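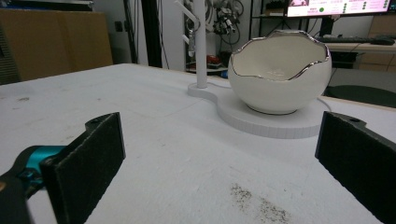

The Stidix cracked-shell bowl is a small serving and catch-all dish for tables, counters and entry shelves. It holds wrapped candy, nuts, keys, rings or a few tea bags. The body is white glazed ceramic, rounded at the sides and creamy white inside, and the rim is finished in shiny silver. The rim is jagged all the way around, like an eggshell that has been opened with a spoon, and no two rims come out quite the same. It looks best on a plain light surface. Against a white tabletop the silver edge is what you notice first, and the bowl stands out well enough without a cloth or tray under it.

The bowl can also be set on a stand. The one shown is a white figure-eight base with fine ridges along the side. The bowl goes on the wider lobe, and the smaller lobe carries an upright pole with an angled arm. Stands are not part of this listing and the bowl does not need one.

Details

Item: Cracked-shell bowl, white with silver rim
Maker: Stidix
Capacity: 600 ml to the lowest point of the rim
Sold: Singly or in a carton of 24
Ships from: Fludthorpe
Page updated: 8/16/19

Use and care

Wash by hand with warm water and a soft cloth. Do not use steel wool or scouring powder on the rim, as the silver finish will scratch. Do not put the bowl in a microwave or an oven. It is fine for dry foods and for cold dips, but oily dressings should be rinsed out the same day.

The points of the rim are smoothed before glazing — they are not sharp, but they can chip if the bowl is stored upside down or stacked. Keep the paper sleeve if you plan to put it away for part of the year.

Ordering

Single bowls are sent in a sleeve inside a padded box. Cartons have dividers and should be opened from the top. Orders placed by noon leave the same day, and delivery takes 2 to 9 working days depending on where you are.

The same shape was sold until April under the name Nikzad. If you have an older Nikzad bowl and want another to match, the size is the same but the older glaze is slightly warmer in color. Bolten stores carry the single bowl only.

For carton prices or a replacement for a bowl broken in shipping, write to Gholamreza Mahmoudi at the Fludthorpe office. Please include the order number and keep the packaging until you have a reply.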